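I finally made it to the February open day at the Imai sleep and light clinic in Podcombe, and I'm so glad I did! The drive from Pindasberg took me 26 minutes, and I was in the door by 9, coffee in hand (theirs is good, by the way).

So-yul Yoon ran the first tour. She's a sleep therapist and talks fast, so I missed half of what she said about body clocks, but the part on winter mornings stuck. She wants people up at the same time every day, weekends too. Ugh.

Then we got to try the hot and cold pools, nine of us at a time. The cold one is brutal. I lasted maybe three breaths and squealed the whole way out.

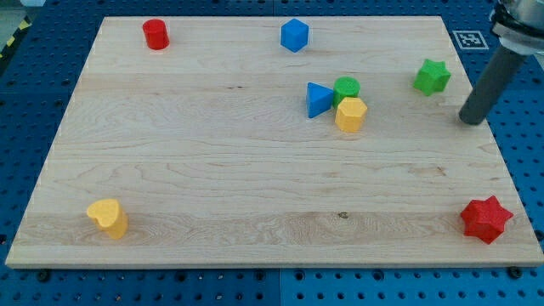
The quiet rooms

Upstairs they have little rooms you can book for a nap or a breathing session. Mine was number 405, at the end of the hall, with a heavy blanket and a recliner I'd happily have taken home. I dozed right through the bell and had to run for the stretching class.

Prices are on a sheet at the front desk, and the first visit is cheaper if you sign up that day. I did. They're opening a second place in Fukport this spring, which is a longer haul for me, but the parking has to be better than Podcombe's!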